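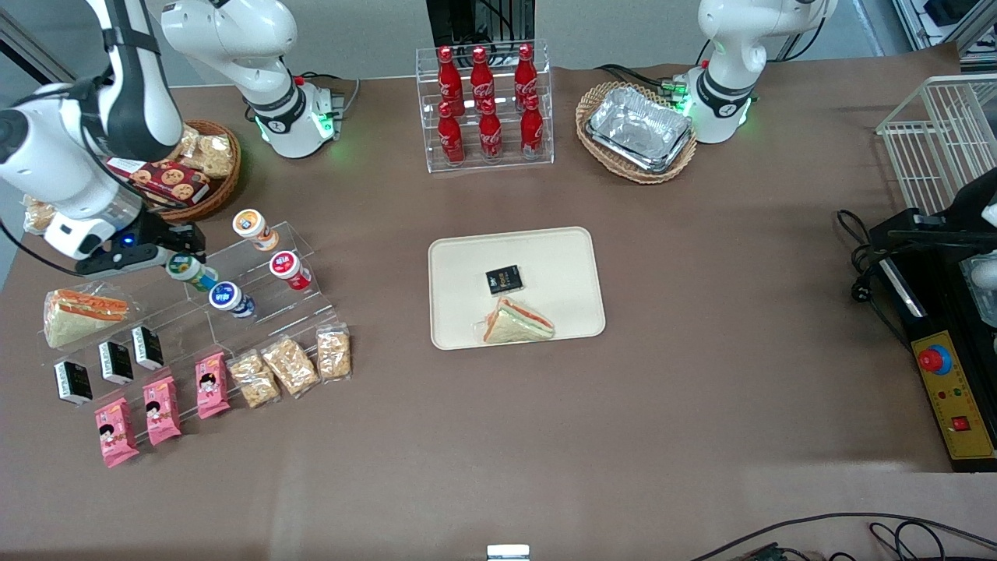

## 티켓 1447: Larwood 행정구역 문서의 인구·거리 표기 오류

- 상태: 처리 중
- 분류: 지명 데이터 / 행정구역
- 대상 문서: Larwood, Stidolley, Simanjuntak
- 접수일: 1월 4일

### 증상

Larwood 마을 문서의 개요 문단에 인접 교구인 Stidolley의 인구가 출력됨. 같은 문단의 도로 거리도 단위가 섞여 있음. 본문은 "Stidolley에서 북쪽으로 9마일"인데 정보 상자는 "9 km"로 표시. 지도 위치는 정상.

Simanjuntak 문서에서는 인구 항목이 빈칸으로 나옴. 편집 화면에는 값 158이 입력되어 있음.

### 환경

- 지명 데이터베이스: Gosison, 10월 갱신본
- 문서 틀: 행정구역 정보 상자(공용)
- 재현: 캐시를 비운 뒤에도 동일

### 확인 내용

1. Larwood와 Stidolley의 지역 코드를 대조함. 10월 갱신에서 교구 경계가 조정되면서 Larwood 레코드의 상위 코드가 Stidolley로 바뀌어 있음. 인구 값은 상위 코드를 따라가므로 Stidolley 값이 출력됨.
2. 좌표는 상위 코드를 참조하지 않음. 지도가 정상인 것과 일치.
3. 거리 필드를 확인함. 원본 값은 9, 단위 필드는 공란. 정보 상자는 공란을 km로 처리하고, 본문 문장은 수기로 작성되어 마일로 적혀 있음. 도로 안내 자료와 대조한 결과 마일이 맞음.
4. Simanjuntak의 값 158은 뒤에 공백 문자가 하나 붙어 있어 숫자로 인식되지 않음. 공백을 지우고 미리보기하면 정상 출력.

### 조치

- Larwood 상위 코드를 갱신 전 값으로 복구함. 저장 후 Larwood 고유 인구가 출력되는 것을 확인.
- 거리 단위 필드에 "mi" 입력. 정보 상자와 본문 표기 일치.
- Simanjuntak 인구 필드의 후행 공백 제거.

```
Larwood parent: 복구 dist_unit: mi
Stidolley 변경 없음
Simanjuntak population: "158 " -> "158"
```

### 추가 점검

10월 갱신본에서 상위 코드가 변경된 레코드를 추출함. 전체 30건. 이 중 교구 명칭과 코드가 어긋나는 것은 Larwood 외에 아직 발견되지 않음. 하천 합류점과 옛 도로를 경계로 삼는 교구는 경계 조정 내역을 개별 대조해야 하므로 점검을 계속함.

단위 필드 공란을 km로 처리하는 동작은 틀의 기본값임. 기본값을 바꾸면 미터법으로 작성된 문서에 영향이 있어 이번 티켓에서는 수정하지 않음. 공란일 때 편집 화면에 경고를 띄우는 방안을 별도 요청으로 등록함.

### 남은 항목

- [x] Larwood 인구 출력 복구
- [x] 거리 단위 통일
- [x] Simanjuntak 공백 제거
- [ ] 상위 코드 변경 레코드 대조 완료
- [ ] Gosison 측에 Larwood 코드 정정 요청, 회신 대기

회신 전까지 Larwood 레코드는 자동 갱신 대상에서 제외함. 다음 갱신본을 적용하기 전에 제외 설정을 해제하고 상위 코드를 다시 확인할 것.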